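Home » Opinion » Shop Floor » Write the handling rules before the cell goes live. Please.

Posted 2023-08-23

OK quick one, typing this between two calls so forgive the mess.

I have been asked again to sign off on a handling procedure for a robot cell and again the procedure is the old bench procedure with "operator" crossed out and "robot" put in. Same steps. Same order. Somebody changed the word in the header and forgot it in step 4, so step 4 still tells the robot to wash its hands. Not kidding.

My argument, such as it is: automated handling of boards and carriers needs its own written rules, they should be short, and they should be written by the people who have to pull the parts back out when it goes wrong. Most places have none of the three.

Start with where you grab. On the bench everybody learns it in a day. Hold the carrier by the tab, leave the board alone. Keep off the connector. You don't write it down much because the person next to you slaps your wrist if you do it wrong. A gripper has no person next to it. It has whatever point somebody taught it on a Friday afternoon, and it will go to that point for as long as the power stays on. 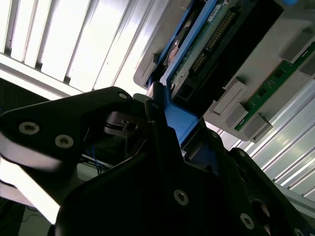
Gripper closed on the blue tab of a board carrier, with the green board and its gold pins just above.

So rule one, and it ought to be in the document in plain words: contact surfaces are listed. By name. With a drawing. Anything that isn't on the list is a no-touch surface, full stop, and that includes labels. I've had this fight at Troscombe, where the sheet said "avoid sensitive areas." Which areas. Sensitive to what. You can't audit that and you can't program it either. The integrator picks something that works and it becomes the standard by accident.

Look at how little room there is on these parts between the bit you may hold and the bit you may not. That's a design problem too and I'd love to see carrier people and gripper people in one room before the molds get cut, but I'm not holding my breath. Until then the list has to do the work.

Rule two. Force limits go in the procedure, not only in the controller. I know, I know, the controller has them. Ask the second shift what they are. At our Engebretsen line the number lived in one config file and when the file got restored from an old backup last March the number went back to the commissioning value and it took us days to spot. If the limit had been printed on the sheet somebody would have compared. That's all a sheet is for, comparing. We went through 126 carriers by hand after that. Cold coffee, bad light, two of us.

And say what happens AT the limit. Stop and hold? Back off? Try again? Retry is the one that scares me. A person feels a part go in crooked and quits pushing, wiggles it, looks. A cell with three retries will shove a crooked part three times. I'd write one attempt, back out, call a human. Yes it costs cycle time. The folks who complain about the cycle time are never the ones who straighten pins.

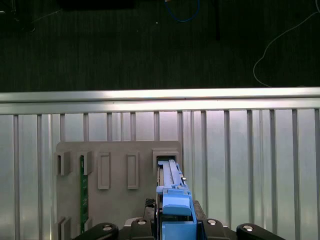

Which gets me to insertion, rule three, and the one I get the most push back on. Approach and insertion are two seperate motions and should be two separate lines in the procedure with a check between them. The approach can be as fast as you like. Then stop, confirm alignment, then go slow. Lots of programs blend them into one smooth move since it looks great in a demo. It does look great! It also means there's no moment where anything or anyone can say no.

Same goes for seating. "Module inserted" is not "module seated." Gripper got to the end position, fine, good for the gripper. Did the latch close? How do you know? If the answer is "it usually does" then you need a pull test or a sensor or a pair of eyes, and the procedure needs to say which. Trirkotville had a version I quite liked – light tug after every insertion, logged, with the part number. Took almost no time. They dropped it when the line got busy. Of course they did.

Rule four is practice. Teach and tune on a fixture, with scrap parts, and write down that you did. I keep seeing grip points worked out on live hardware in order to save a week. A week! You can put a plain plastic fixture on a stand and beat on it all day and learn everything you need about angles and slop and where the fingers foul. Then you get the good boards out.

Now the usual objection, which landed in my inbox from Plistinska before I had even finished the draft. Too many rules kill flexibility, every cell is different, you can't standardize this stuff yet. OK. I half agree. I don't want a fat binder. The draft I'm pushing is 1,320 words including the drawing notes, you can read it standing up. And it doesn't tell you which gripper to buy or what speed to run. It tells you which questions must have an answer written down before the gate closes. Your answers can be different from mine, I dont care. Blank is what I care about.

The other objection is that the standards bodies will get to it. Maybe. The safety side is well covered already, people-near-robots and so on, and good, keep it that way. But product handling is left to whoever has the pendant. Waiting for an official text means a few more years of step 4 telling a gripper to wash its hands.

If you run a cell, go find your sheet today. Check if it lists contact surfaces. Check if the force number on paper matches the one in the box. If there's no number on paper, there's your afternoon.

Comments are open, I'll get to them after the call. Draft goes out to anybody who asks, markups welcome, red pen preferred.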